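From the Collectors' Corner

Well, friends, the leaves are coming down faster than I can rake them, and I have once again spent a good part of my evenings with an old rifle across my knees when I should have been doing something useful. Several of you asked after the last meeting what I had wrapped up in that green blanket, so I'll tell the whole story, and you can skip to the range notes if you've heard me go on about it already.

What I had was a Swedish Model 1896 Mauser, a long rifle in 6.5x55, with the little brass disc still in the buttstock. I bought it from an estate over in Runo, where the family had kept it standing in a hall closet behind the winter coats for longer than any of them could remember. They were kind people and they wanted it to go to somebody who would shoot it, which I promised I would, and I had it out at our range 8 days later.

For those who are newer to these rifles, the brass disc was put there by the armorers, and it carries marks about the condition of the bore. Please don't take it as gospel. Those marks tell you how the barrel looked on the day somebody checked it, a very long time ago, and plenty can happen to a barrel after that. Mine was marked as a good one and I'm glad to say it still is, but I ran a patch and a bore light down it before I handed over a penny, and I'd urge you to do the same – even if the seller is your own brother-in-law.

The stock had a good deal of dark grime around the wrist and the bolt handle. I went at it gently with a soft cloth and a bit of mineral spirits, let it rest, and then rubbed in a few thin coats of linseed oil over the next couple of weeks. I didn't sand anything and I never will. The dings are part of it, and once a cartouche is gone there is no bringing it back.

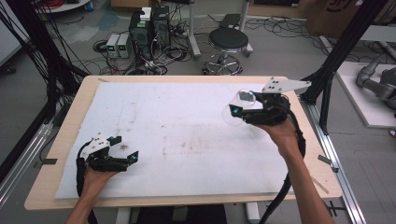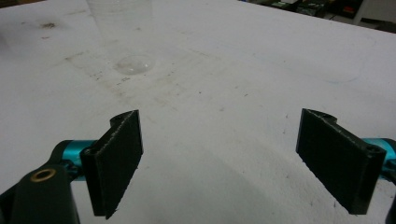
Two views of the white work surface.

Now for the part I got wrong, and I'm told it's good for me to admit it. I took the handguard off without looking closely at how it was fitted, set it on the bench, and then knocked it onto the floor with my elbow. There's a hairline crack at the rear edge now that certainly wasn't there before. Valentyna Romaniuk was good enough to look it over for me at the fall supper, and she thinks a drop of thin glue and an evening under light pressure will hold it for years. She also lent me her own set of hollow-ground screwdrivers, and if you are still working on old action screws with whatever is in the kitchen drawer, do stop. You'll chew up the slots and be sorry.

As for shooting, the sights on these start out for a good long distance, so expect to hit high at 100 yards. I held low and fired three groups of three with mild handloads, and the best of the 9 shots were close enough together that I carried the target around in my shirt pocket all afternoon like a fool. A taller front sight would fix the matter, and I may look for one at the Acheampong table when the show comes back to the Handesero hall in February.

If any of you have a spare muzzle cover or an original sling you'd part with, please find me at the next meeting. I'm also happy to bring the rifle along again for anyone who'd like a closer look or a few rounds through it, as long as you bring your own ears and eyes.

The sign-up sheet for the military rifle match is on the board by the coffee pot.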